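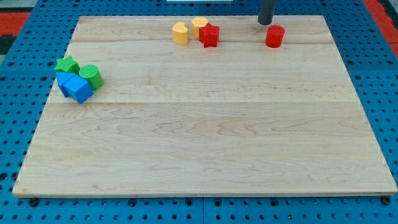 Progress report to the Bustamante fund, 2012-11-09
Prepared by Visitación Arrieta, Atlow reading rooms

In this period we opened the second reading room, in the old post office, and it receives children and parents four afternoons per week. We have now 622 registered families. The catalogue has 2,048 titles, of which over 30 are in Arabic, chosen by Joelle Abu Hammour.

The heating is still a difficulty. Ramiro Barroso asked for two offers and we accepted the cheaper one, but the boiler will come only in March — until then we close one hour earlier.

The training for parents had 10 places and all were taken. Fotis Liapis will repeat it in spring.

We spent less than planned on shelves and more on transport. We ask your permission to move the difference between these two lines.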